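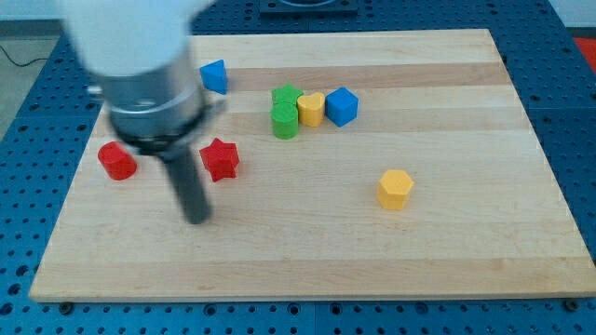 Home Projects Kitchen Garden Archive Contact

Search this blog... Go

So the smoke alarm in our upstairs hallway has been dead for who knows how long, and I only found out because I burned a bagel badly enough to fog up the landing and heard nothing at all. I pressed the test button and it gave a sad little click. Then I unscrewed it and read the date on the back, and it was older than our marriage!

That sent me down a hole for most of a week. We have 3 floors if you count the basement (I do, the furnace is down there) and I had been treating the whole business as something the last owners took care of. They took care of it with one hardwired alarm upstairs, one battery thing in the kitchen that went off every time I made toast, and zero in the basement.

My neighbor Stella Khaemba used to do fire inspections for apartment buildings, so I bribed her with soup and she walked through with me. Her first comment was about the kitchen one, which was practically on top of the stove. Move it further away, she said, and you'll stop wanting to rip it off the ceiling. Her second was that the bedrooms needed their own, inside the rooms, because we all sleep with the doors shut. I hadn't thought about that even once.

I went with the Prello interconnected ones, where if one goes off they all go off. The whole set came to $331, which made me wince. Horácio Magalhães at the hardware store tried to talk me into the cheaper Skundby set, and it looked perfectly fine, but those don't link up, and I want to hear the basement from my bed.

Putting them up was easy, apart from the hallway. The old one was wired in, and the plug on the end of the wires didn't match the new base. I could have messed with it myself — I've swapped light fixtures before — but I called Hanna Skoryk, who did our panel, and she had it done before her coffee got cold. The leftover ring on the ceiling from the old, bigger alarm is still there. I have a can of ceiling paint somewhere. We'll see.

The test was SO loud. The dog went under the bed and wouldn't come out for cheese. My son slept through the first one (he's nine, apparently this is normal for kids?) so now the plan is that I get him and my husband gets the dog, and we all meet at the mailbox.

I wrote the install date inside each base in marker, and there's a reminder on my phone to test them all again in August. Next up is the extinguisher under the sink, which I have just noticed is behind the paper bags, the other paper bags, and a fondue set.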